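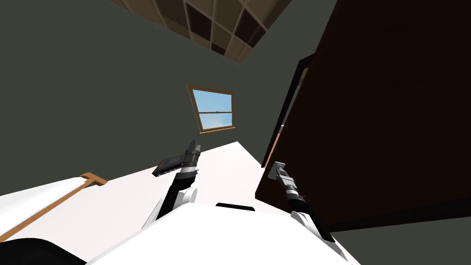 I had been given one month to choose a gripper, and by the middle of July I had spent most of it in a room that did not exist. The company was called Wastonow and it sorted old electronics in a long shed beside the river. Real robots were on order. Until they came, I had the simulator, and I loved it more than I could explain to my sister, who thought I was playing a game for money. There was a sash window with blue sky in it, whatever the hour outside my own, and a green wall, and a big dark door standing open on the right. In front of all that the left arm held the slab up over the white surface while the right arm waited by the door with its fingers open. I said good morning to them both. It was ten at night.

The slab was our test piece. We called it that because it was dark and flat and we couldn't agree whether it was supposed to be a phone or a remote. In the shed there would be thousands of things that shape, all of them slippery, and someone had to pass them from one hand to the other without flinging them at the wall.

On the left I had the Brudenura fingers. On the right, the Melville. I should say that I had a favorite, and it was the Melville, which had a lovely quick close and a gentle way of slowing down in the last bit of travel, like a person setting down a full cup. The Brudenura was plain. It closed when you told it to close. Its settings page had four numbers on it and one of those was locked.

The plan was 400 handovers, left to right, then 400 going back the other way. I pressed the key and went to make noodles.

When I came back the counter said 124 and the whole run had stopped. The left arm had let go at the right time. The right arm had closed at the right time. The slab was under the table.

I played it back at quarter speed and then one step at a time, and oh, it was beautiful! The Melville fingers came in, touched, felt the touch, and backed off a hair to be polite. The Brudenura felt the same touch and opened, as it had been told to. For 12 steps the slab belonged to no one at all. It hung between them, turning a little, and then it went down.

I must have watched that thirty times. I moved the view behind the shoulders, then low, then right up beside the wrist. I had been complaining for weeks that the simulator was too clean, that nothing in there ever went wrong in an interesting way, and now it had handed me a proper mistake with a beginning and a middle. I wrote it up in the log with far too many capital letters.

After that I did what you do. I made the Melville less polite. It crushed the slab so hard that the contact solver gave up and the whole thing shot past the window. I made it slightly more polite than that, and the run got to the sixties before it dropped. I tried the Hoàng controller in place of ours, the one I had been saving for a rainy week, and the arms moved so smoothly that I laughed out loud in my kitchen. They were like two people carrying a sofa who have carried sofas together all their lives. It still dropped. It dropped more gracefully, that was all.

Somewhere after one in the morning I cleared the slab out and told both arms to hold their places with nothing between them. I only wanted to see how still they could be. The left fingers sat just over the white, the slim right ones near the foot of the dark door, and I sat with my chin on my fist and stared at the gap. I had been treating it as a question about hands. Which hand is better? But all the drops had happened in there, in the bit of air I had never put a number on. 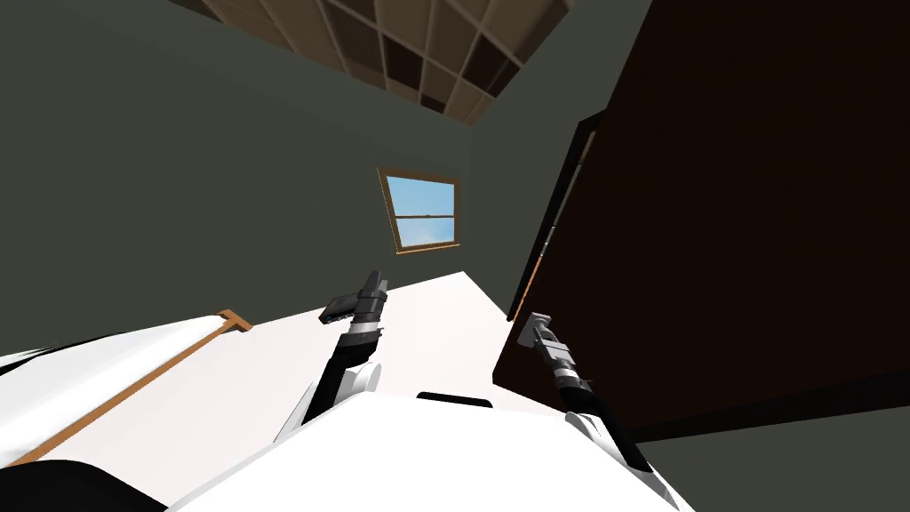
The gap

I gave it a number. The left hand would not open until the right hand had been squeezing for a set number of steps, and for that long they would both have hold of the thing and would just have to put up with each other. I wrote it in on two lines. My old code for the same job had been a page and a half, with a comment at the top that said DO NOT TOUCH, in my own writing.

Then I brought the slab back, set the count to zero, and did not make noodles.

Watching a handover at full speed is not much to look at. Arm comes in, arm goes out. But I knew what was hidden in each one now, and every time the two sets of fingers closed on the slab together I leaned toward the screen. Fifty. A hundred. At 124 I held my breath, which was silly, as the number meant nothing to the machine. It went by. I put the kettle on at three hundred and carried my laptop with me so I wouldn't miss any.

It finished the 400 and I turned it around and sent the slab back the other way. Then I swapped the grippers, Melville on the left and Brudenura on the right, and ran it again. Then I took the Hoàng controller off and put our own clunky one back on, to be fair to it. There was a drop with ours, at 1414 in the running total, and I was almost glad to see it. I saved it in its own folder so I could look at it properly later, with breakfast.

My recommendation was due at nine. I had the form open, with its two boxes, one for each name, and a space beneath for comments that would take a couple of lines. I still loved the Melville. I still thought that slow last bit of travel was the nicest thing I had seen a motor do. I ticked the Brudenura, for the left hand and the right hand both, because I could explain it to the people in the shed in a single breath. Then I unticked the right hand and sat there a while.

It was getting light in my own window by then, a gray sort of light with rain in it. I ticked one of each, filled up the comment space, and went on typing down the margin — the form let me, so I kept going. I told them about the 12 steps. I told them to ask me for the playback, and that they should see it slowly, and more than once.

Then I loaded the drop at 1414. I hadn't had breakfast yet, but it was right there.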